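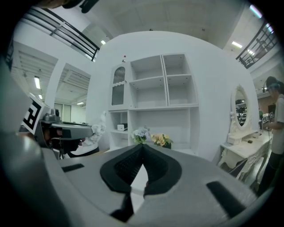 How often should I wash my kitchen towels?
Every second day if you only dry dishes with them, and the same evening if you wiped raw meat juice or egg with them.

In my kitchen I keep two towels on separate hooks. One is for the hands and the other is for plates and glasses. My neighbour Khadija Slaoui in Prunthorpe sews a small red thread in the corner of the hand towel, and I have copied this from her.

Washing

Cotton towels can go at 60 degrees with normal powder. Do not use fabric softener. It leaves a thin layer on the cotton, and afterwards the towel pushes the water around the glass and does not drink it.

For old grease stains, put a little washing-up liquid directly on the stain, rub it with your fingers and leave it for 30 minutes before the wash. Tomato and curry are more difficult. I soak these in cold water with 2 spoons of washing soda, and then I dry the towel outside in the sun when the weather allows it.

If the towel smells

A sour smell means usually that the towel was folded while it was still damp. Wash it again, hotter, and do not fill the drum completely.

New towels

Wash them before the first use, better two times. Linen ones become soft only after many washes, so please have patience with them. Mine from the market in Drollinley were like cardboard until March, and now I take them before all the others.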